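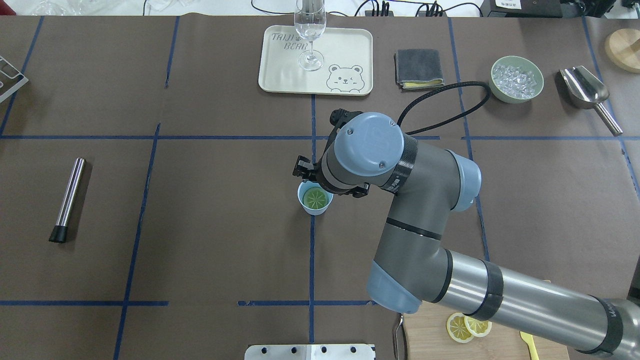 What looks like lime in the cup, ice at the ready.

Last updated 2020-10-22
2 min read

My sister asked me in July whether a robot could do her dishes yet, and I've been meaning to answer her properly ever since (sorry, Jen!). I still think the honest way to judge these things is to look at small kitchen jobs, and mixing a drink is a lovely one. You've got ice to scoop, slippery slices of lemon to pick up, a stemmed glass that really shouldn't be knocked over, and a towel for when it all goes wrong anyway.

I wrote 532 words on this back when I was still living in Varnstead, and most of them were grumpy. I'm softer now. A gripper with two fingers has to make do with what I'd do using ten, and I drop lemon slices all the time.

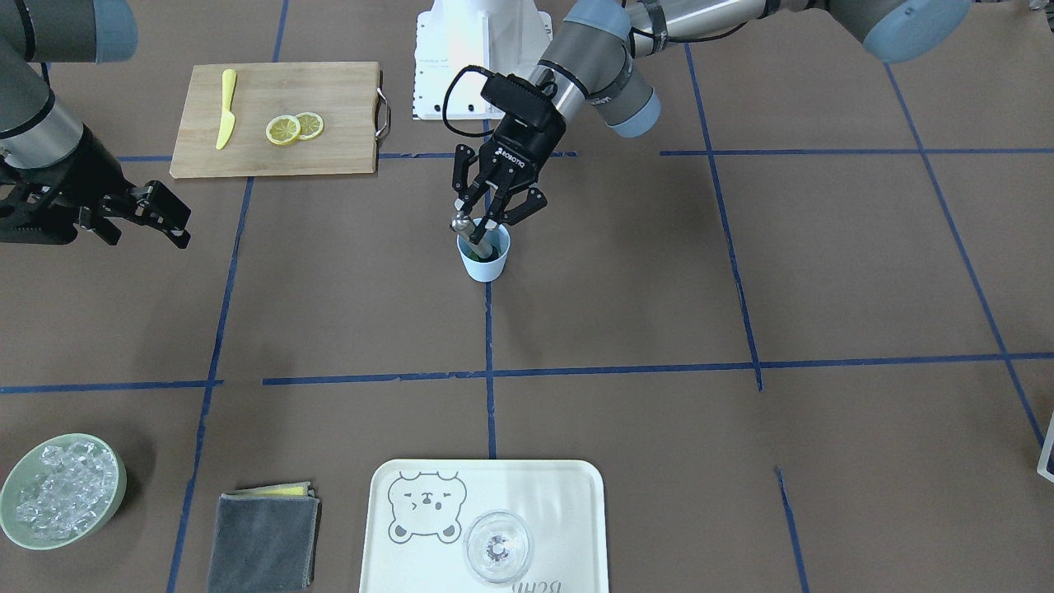

Photo: Jamie Rudd

What gets me is the tool in the cup. Holding a handle is one thing, but pressing and stirring inside a light little cup without tipping it takes a feel that I learned at my grandmother's counter over a good many years and a good many spills.

So, Jen, would I hand over my kitchen? Not this year. I'd happily let one fix me a drink, though, as long as I could stand close by with the towel, and I'd still wash the glass myself.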